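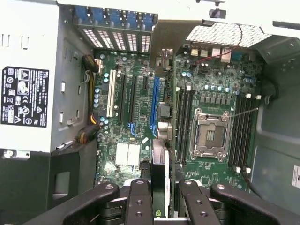
Review: Castum magnetic screwdriver set, after two months of use
By Ruoxi Tang
06/08/2025
Print this page | E-mail to a friend | 19 comments

I bought the Castum set in March, when my old screwdriver lost its tip inside a table leg. I am not a professional. I repair old office computers for my neighbors and for the reading room in Urnden, and I also use the same tools for door handles, toys and glasses. So I wanted one set which can do everything, and I did not want to pay much for it.

In the box there is one handle, one short extension, a flexible shaft and the bits, which stand in two rows in a gray tray. The tray is the best part for me. Every bit has its size written beside the hole, and the letters did not rub off yet. My previous set, from Perosow, had the sizes printed on the bits only, and after one winter I was guessing.

The handle

The handle is thick at the back and thin at the front, with a cap that turns freely. You press the cap with the palm and turn with two fingers. It took me one evening to get used to it, because before I always turned with the whole wrist. Now I don't want to go back. My wife has smaller hands and she says it is a little heavy for her, especially with the extension on.

The rubber part collects dust. I wash it with dish soap and it becomes like new, but if you leave it in a drawer with crumbs or sawdust you will see it.

The magnet

It is strong, maybe a bit too strong. A long screw stays on the bit when you hold it sideways, and this is very useful in deep holes where fingers don't fit. But with very small screws, like in glasses, the screw jumps to the side of the bit and you must push it back with a nail. For those I use tweezers and I am happier.
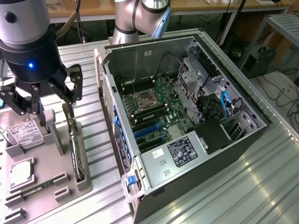 The bits

I use mostly the cross ones, sizes 1 and 2, and these are good. The edges are still sharp. The flat bits are softer metal, I think. One of them got a small bend when I opened a paint can with it, so that was my own fault, but my father's old flat screwdriver has opened paint cans all its life.

The star bits fit well and do not slip. The hex bits are a little loose in furniture screws. I put together a bookshelf from Macaraeg with them and had to stop several times to push the bit deeper. For furniture I would still take a normal hex key.

The flexible shaft

I used it one time - to reach a screw behind a radiator. It bends more than it turns. If the screw is tight, forget it.

Spare parts

The seller's page offers single bits under order code 2146, and I ordered a new flat one. It came in a plain envelope and it fits the tray.

Would I buy it again

Yes, for home repairs. If you work only with furniture, look for something with longer bits. The case closes with a small clip, and mine already opens by itself in the bag, so I keep a rubber band on it.

Share (2)
Search this site: enter keyword Go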